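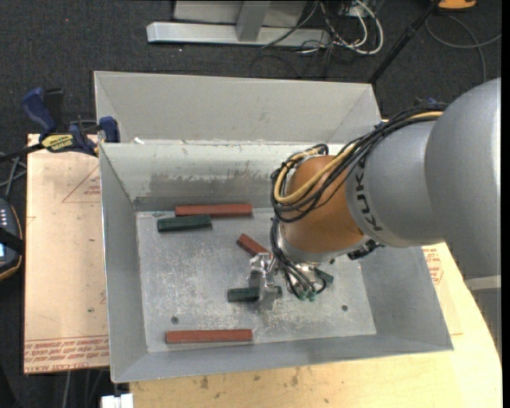 Slide 9. Metal bin, sloping sides, red and green blocks on the floor.

Start with the walls. They widen toward the rim, so the opening is larger than the floor. A block dropped near the edge tends to slide inward. Good for filling, less good for keeping anything in order.

Point to the wear on the inner back wall. Dark band along the lower part, ragged upper edge, flaked and scraped. The top edge is chipped as well. Floor scratches are heaviest in the middle and toward the front. Pause here, let people look.

Two small holes in the floor, one lower left, one lower right. Someone at the Nistwood session asked about drainage. Answer: we did not specify them, check with Furnik.

Orientation. Two of the red blocks lie nearly parallel to the walls, one at the back and one at the front. The middle is mixed – diagonals, one block partly over another's outline. Parallel blocks are easy to count by eye. Mixed ones are not.

Coating options, read from the handout:
Dhanial gray, single coat, recoat after 2000 fills.
Lunomer liner, 5 mm, replaced as a sheet.

Do not quote prices. If asked about noise, say the liner is quieter and move on to slide 10.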